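Visit to Josport, Gratby site, February 2019

We got to the Josport building a little after nine and were signed in by Jocelyn Manalo, who runs the customer side. The reason for going was the Silus package: two arms, two hands, a controller and the simulation software sold with them. Our shop is deciding between that and staying with Koval grippers for another year.

The morning was software. Every Silus order comes with a license for the simulator, and Josport wants buyers to try their tasks there before any hardware ships. There are 33 ready-made table tasks in the library. We asked for the cup tasks, as they are closest to our own packing work. The arm is driven either from a script or from a glove, and the operator can reset the table with one key.
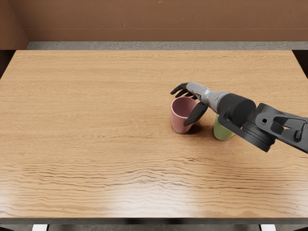 Augustina Eshun asked whether a grasp tuned on the simulated table would carry over to real parts without starting again. Jocelyn's answer was that the finger positions usually carry over and the grip force usually does not, so a buyer should plan on 6 days of tuning after delivery. Wilson Escobar wanted that in the quote, and she wrote it down.

The jointed fingers are the main difference from what we have now. In the simulator the hand can be set to come over a cup with the thumb on the near side, and the approach angle is changed with a slider. Setting up a new object took longer than I expected. You load the shape, enter the weight and friction by hand, then save it to a task. The menus need work.

After lunch we saw the assembly room and the spare parts shelves. A replacement finger is 40 dollars and ships from Gratby. Training is two days on site and is billed separately.

We left with a trial license and a parts list. The quote is number 1418, and Wilson has the copy.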